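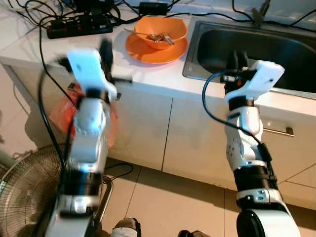

*White kitchen counter. Boil-water notice still on for 638 homes in Drodthorpe and the Koivisto Road end of Tunombridge.*

**Boil notice stays till Tuesday at least**

Keep boiling. That's the word from the water office this morning after a second round of samples came back no good from the Koivisto Road main. First lot was taken before the flush, second lot after. Both had coliforms in them. No E. coli found in either.

The notice covers 638 homes, same as yesterday. All of Drodthorpe, plus Tunombridge east of the rail crossing. West of the crossing is on a different main and was never part of it, although plenty of people over there have been boiling anyway going by the calls we've had.

Rolling boil for one minute, then let it cool with a lid on. Use it for drinking, brushing teeth, baby formula, washing salad, ice. Throw out any ice made since the weekend. Showers are fine, just don't swallow any, and keep an eye on little kids in the bath. Laundry OK. Dishwasher OK if it has a hot cycle, otherwise rinse in boiled water and let things air dry. Coffee machines don't count as boiling and neither do jug filters.

Cause looks to be the break under the Stavatia Street corner, where a 10-metre length of old pipe let go overnight and pressure dropped across the whole east side. The pipe has been replaced. Crews were back at the hole by 6 a.m. putting the road surface down and the detour should be gone by tonight.

Meinir Eynon, operations manager for the water office, said the repair itself was sound and the trouble is what got into the line while pressure was down.

"We've flushed it twice and we'll flush it again this afternoon," she said. "People will see cloudy water for an hour or so. Run the cold tap in the laundry or the yard till it clears. We need two clean sets in a row, a day apart, and I won't lift it on one."

Earliest that could happen is Tuesday, late in the day. Eynon wouldnt guess past that.

Free bottled water at the Drodthorpe arena parking lot, 8 a.m. to 7 p.m., enter from the back lane. The office had handed out 1,649 cases by close last night and another truck is due at noon. Bring ID with your address on it. If you can't get there, ring the office and they'll put you on the delivery list. There were 294 households on it this morning, seniors and people with new babies mostly, and drivers are going street by street, so it may be after supper before they reach you.

Drodthorpe Elementary is open with the fountains bagged. Send a full bottle. Hot lunch is cancelled, pack something. The pool is open as normal. The bakery on Stavatia Street is shut and the two cafés by the crossing are doing canned drinks and wrapped food only.

No word on a credit for water bills. Eynon said that one's for council, which meets next week. Public question time is at the start, names in to the clerk by noon on the day.

A few readers asked about pets. Give them boiled and cooled water aswell.

Next results expected after 4 p.m. We'll update when we have them.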